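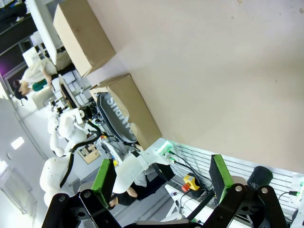 Visit notes, Kanness, bench cell 4. Typed up on the train so excuse spelling.

Got there just after 9 in the morning. Adwoa Dramani met us at the door, Siv Engebretsen ran the cell part. Small lab, lower ceiling than I expected. They do pick and place on boxed goods and small wooden parts, two-finger gripper, white arms at a light table.

What I wanted was the upkeep side. Notes as they came:

Finger pads — black foam in a green surround. Foam goes first. Siv swaps both sides together, never one, otherwise the grip pulls off center. She had a worn pair in a drawer, shiny as an old shoe. Pads come from Baditz, 30 to a bag.

Linkage bolts — checked every morning before power. Paint pen mark across each new bolt on the spare gripper, if the line's broken it gets retorqued. Simple. We should do this.

Cables — their biggest headache. The run along the outside of the arm has to have slack at the elbow but not so much it catches on the table edge. Shota Kaneko redid the loop in March after almost 37 hours lost to one bad connector. Now he jogs every joint to its limit by hand speed and watches the cable the whole way. Takes him ten minutes.

E-stop — yellow box, red button, mounted below the table edge. Pressed for real at the start of each shift, logged in a paper book. I asked if anyone skips it. Siv: "Not twice."

Wrist camera — lens wiped daily, recalibrated whenever the gripper comes off. They had a bad week when someone forgot and every pick landed a bit left.

Cycle counter said 1260 since last pad change. She'd let it go a little futher, depends on the cardboard, dusty boxes eat foam.

Didn't get to see the Pliretti controller opened up, ran out of time. Tin-yau Shek offered to send the wiring sheet. Need to chase that — also ask about teh spare connectors, price and lead time.

Lunch was good. Train back was late.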